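Associação de Moradores e Lojistas do Edifício Kanagaratnam
Ata da reunião ordinária, quarta-feira, 11 de outubro
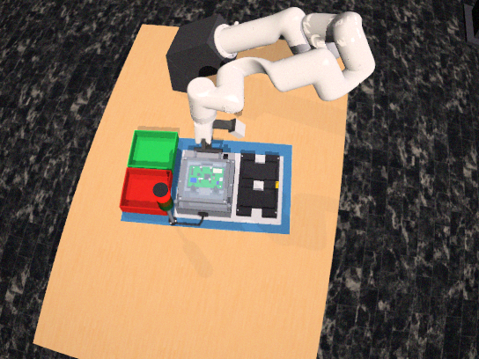
Presenças

Toshio Kaneko (presidiu), Mio Hattori (secretariou), representantes das lojas Grekari e Skilto, moradores dos blocos A e B conforme lista assinada. A reunião começou às 19h30, em segunda convocação.

1. Aprovação da ata anterior

A ata de setembro foi lida e aprovada com uma correção: onde se lia "portão dos fundos", leia-se "portão da garagem".

2. Contas

Mio Hattori apresentou o saldo em caixa, de R$ 2.847, já descontada a conta de água. Continuam em aberto duas cotas do bloco B. Será enviado novo aviso por escrito aos proprietários. O representante da Skilto pediu que o balancete passe a ser afixado também na entrada das lojas. Aprovado.

3. Infiltração na cobertura

A empresa Dollorell vistoriou a laje e recomendou refazer a impermeabilização junto às calhas do bloco A. O orçamento ficou em torno de R$ 2.000, com material incluído. A moradora do 502 perguntou se a garantia cobre o ralo central. Toshio Kaneko vai confirmar com a empresa antes de assinar. Aprovado por maioria, com um voto contra do 301, que preferia esperar outro orçamento.

4. Carga e descarga

A Grekari solicitou autorização para receber mercadorias a partir das 7h. Moradores do primeiro andar reclamaram do barulho dos carrinhos no corredor lateral. Ficou acertado o horário das 8h às 11h, de segunda a sexta, em caráter provisório, até a próxima reunião. Aos sábados nada muda.

5. Bicicletário

Foi discutida a retirada das bicicletas sem identificação. Os donos terão 40 dias para etiquetar as suas na portaria. Vencido o prazo, as restantes serão levadas para o depósito do subsolo. A proposta de cobrar taxa pelo uso do bicicletário não foi votada.

6. Outros assuntos

O interfone do 204 segue mudo. A troca da lâmpada da escada do bloco B foi pedida de novo e fica a cargo da portaria. Foi sugerida a poda da árvore em frente à loja da Skilto; Mio Hattori fará o pedido à prefeitura.

Encerramento às 21h10. A próxima reunião será marcada por aviso no mural.

Mio Hattori, secretária
Toshio Kaneko, presidente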